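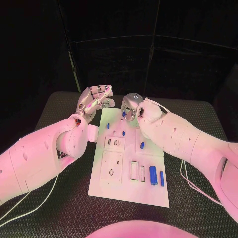
We had a hundred ideas for the network and hardly any decent examples to feed it, Brodie Prendergast wrote to us when he first asked for a quote, and we hear some version of that nearly every week. Building the model is one job. Getting somebody to sit down and put pegs in holes through a pair of robot arms, over and over, with every take saved properly, is quite another, and that second job is the one we had in mind when we put the Katene together.

Katene Two-Arm Recording Bench
By Plerkside

The Katene is a complete station for gathering examples of fine, two-handed work. You get two white arms with jointed, multi-fingered hands, the textured dark mat, the dark enclosure behind it, and our white task board with its blue parts. One person drives both arms from the operator's chair, and the bench records what the head camera sees along with the position of every joint in the arms and fingers. If a take goes badly you can mark it as a miss and keep it — plenty of our customers do, and we'd gently encourage you to.

The board is where most of your time will go, so we spent a good long while on it. There are round holes, slots and raised plates, and the blue parts run from small pegs up to thick cylinders and a wide round piece. Short pegs are a kind place to start. Please don't be discouraged if your first afternoon is mostly fumbling, because ours certainly was!
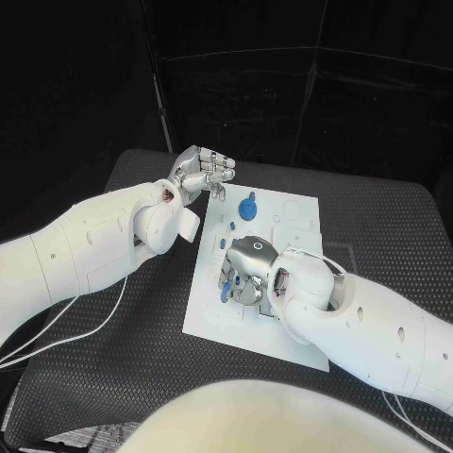
What a session is like

Set the parts out, choose a task from the list, and press the foot pedal. A take starts when the pedal goes down and ends when you press it again, so your hands never have to leave the controls. Between takes you can change the layout and the color of the light, and we'd suggest doing both more often than feels necessary. A system that has only ever met one arrangement under one lamp tends to be rather lost anywhere else.

Our own starter collection, recorded on the bench at Piludport, comes with every order. It holds 339 takes, and 201 of those are full runs from first grasp to final placement. The rest are single moves, which are handy for checking your setup before you record anything of your own.

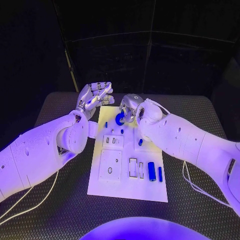

Could a new operator really learn this in a day, Amus asked before ordering, and our answer was yes for the pegs and probably not for the slots. Allow a second day for those, and take breaks. Tired operators make jerky recordings, and the learner will copy the jerks quite faithfully.

In the crate

Two arms with hands, left and right
Head camera and stand
Task board, blue parts and mat
Enclosure panels
Operator's chair, controls and foot pedal
Recording software and starter collection

Setup takes over 29 minutes even for us, so give yourself the morning. Spare pegs are sold separately, and you will want some. Orders placed now ship in September.
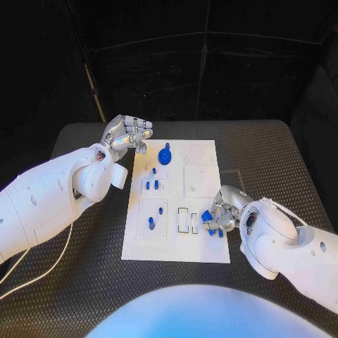 Ask them whether the files can be trimmed afterward, one reader suggested under our last update, and they can. Trimming leaves the original take alone, and each shortened copy carries a note saying where it came from. For anything else, write to the bench team and tell us a little about the task you have in mind.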